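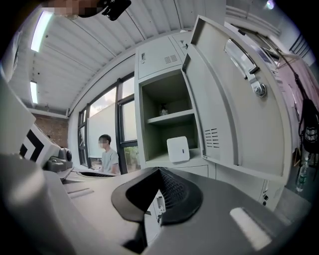

How we teach the gripper to put things away in a locker

I get asked about this at every open evening, so I've finally typed it up. It's the way we do locker sessions at the Wadville school robotics club, where I help out after lessons. Our project is called Zestley, and the plan is for an arm to put small items on a shelf and fetch them back again. Before the arm gets a go, we do the job ourselves with the hand-held gripper and record it, over and over (and over!).

What you need

A hand-held gripper with its camera, a marker block, a computer for saving the runs, a locker with a shelf inside, and something light to move. We like things with rounded corners to begin with, they're much kinder on beginners.

Getting set up

Open the locker door as far as it'll go. A half-open door drifts back and knocks your wrist, and then you've got a recording of you being knocked on the wrist. Put the marker block on the desk and leave it alone for the whole session. Annelies Maes once tidied ours away halfway through and we lost 30 runs, so now there's a bit of tape on the desk marking its spot.

Wipe the finger pads with a dry cloth. Check the camera view on the screen, then do one slow practice run without recording.

Doing a run

Stand facing the locker with your elbow tucked in. Start recording and count to two in your head before you move. Go in straight, close on the object, lift it clear of the shelf, then bring it out the way you went in. Don't twist! Everyone twists. If you bump the shelf, carry on to the end and tell whoever is at the keyboard, who'll mark it as a bump. We keep those in a separate folder.

Then do the same thing backwards, putting the object on the shelf and letting go before you pull away. Wait for the fingers to open fully. Gerardo Dumlao has a habit of whipping his hand out early and half his objects come with him.

Swap over every 4 runs. Your forearm gets tired faster than you'd think, and tired runs are wobbly runs.

Saving your work

Name the folder with the locker shelf first (top or bottom), then your initials. We had 142 good runs by April 2025, and I spent an entire evening renaming the early ones, so please, please do it as you go.

Next job is the bottom shelf, which means kneeling. Milagros Pangilinan is bringing a cushion. If you want to join in, come along after school and ask for either of us.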